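Cloketti Shared Wood Shop, Nendatbridge
Building and Equipment Safety Checklist
Completed by: Hicham Ouazzani
Date: 1/29/22
Floor area covered: 1,727 sq ft

Ratings: OK / Needs work / Fail / N/A

EXITS AND AISLES
Front exit clear and unlocked during open hours: OK
Rear exit clear: Needs work
Lumber cart parked inside the swing of the door. Moved during the inspection. Paint a keep-clear box on the floor.
Exit signs lit: OK
Main aisle at least 30 inches wide: OK
Tight next to the planer but it passes.

FIRE
Extinguishers charged and tagged: OK
Extinguisher by finishing room mounted at correct height: Fail
Sitting on the floor. Bracket pulled out of the drywall. Refasten into a stud.
Oily rag can emptied daily: Needs work
Log has gaps going back to August.
Finishes stored in metal cabinet: OK
Smoke detectors tested: OK

ELECTRICAL
Panel accessible, breakers labeled: Needs work
Breaker 2 is labeled "saw" and we have more than one saw. Relabel.
Cords free of splices and tape: Fail
Orange extension cord at the sander is taped near the plug. Tagged out.
GFCI outlets by the sink trip and reset: OK

MACHINES
Table saw guard and riving knife on: OK
Table saw emergency stop: OK
Band saw guard adjusts and locks: Needs work
Knob is stripped. Replacement ordered from Aveck.
Jointer guard springs back: OK
Drill press table locks: OK
Lathe: N/A
Out of service, unplugged, tagged.

WORK SURFACES AND STOCK
Surfaces free of nails, screws and dried glue: OK
Boards lie flat without rocking: OK
Boards checked for knots before machining: Needs work
Sign-in sheet has no line for this. Add one. 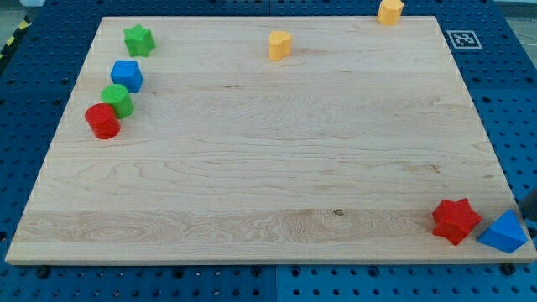 Item 24. Maple board on perforated platform. Small dark knot near the front edge.

Members should mark knots in chalk before running any board through the planer.

DUST AND AIR
Collector bag less than half full: Fail
Nearly full. Changed on the spot. Spare bags are low, order from Helmy.
Blast gates open and close: OK
Floor swept under machines: Needs work

PERSONAL PROTECTION
Safety glasses at entrance: OK
Hearing protection stocked: OK
Box of 300 earplugs opened this month.
Face shields free of cracks: Needs work
One scratched badly enough to throw out.
First aid kit complete: Needs work
Short on large bandages and eyewash.
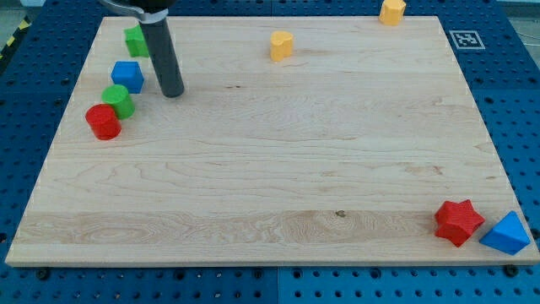 Item 35. Board surface, with colored blocks toward the left side.

FOLLOW-UP
Cord, extinguisher bracket and first aid supplies come first. The rest can wait for the next work night. Recheck all failed items and initial this sheet.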